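Home / Trips / Workshop / About / Say hi

4 min read

So I finally got to the Rodura open house! I'd been pestering Kerttu Nurmi about it ever since she started there, and in February she put my name on the list and told me to wear flat shoes and eat first. (I did one of those.)

Rodura teaches robot arms to tidy up. Magazines, dish towels, mail, all the flat floppy stuff that ends up on furniture at my place. They've got a row of little mocked-up rooms in the old Lappalainen building, and the visitor group gets walked from one to the next with a stop for coffee, which was strong enough to strip paint.

The first two rooms went fine. Then we got to the third one, the arm reached in, and it just quit. Everything stopped, a light on the wall went amber, and our guide, Maj-Britt Isaksson, said a word in Swedish that I don't think was on the script.

She was really good about it, though! No hustling us along to the next room. She pulled the log up on a big screen and let us read it over her shoulder. The arm has a force limit on the wrist, set at 13 newtons for paper jobs, and if it feels more push than that it locks up and waits for a person. She figured it had brushed against something hard on the way in. The awkward part came next: the lock is supposed to leave the grip as it was, and twice that month the fingers had let go instead and dropped whatever they had. They'd traced that to a software update and put the old version back on, but she still made all of us stay behind the yellow line while she hit reset. A guy next to me had one toe over. She waited.

The restart runs at a crawl, and I loved that bit most, because you get the wrist camera on the big screen and it's all up close and tilted and a bit seasick.
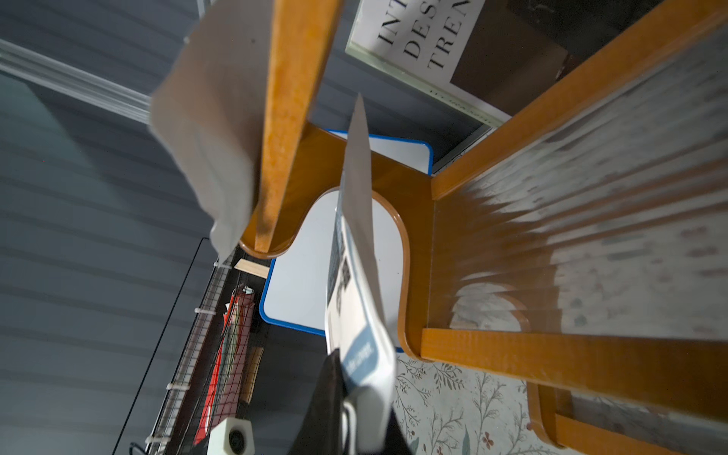

Wrist camera view: a sheet of paper in the gripper, right in among the chair rails.

I asked how often it stops like that. Maj-Britt said they'd done 1000 pickups since the new year and 90 of them ended in a lock, most of those near chairs. Curved wood is a pain, apparently. Kerttu wants the limit raised, Maj-Britt doesn't, and I got to hear both sides over a cinnamon bun.

Next open house is in the fall. Park behind the building, the front lot fills up fast.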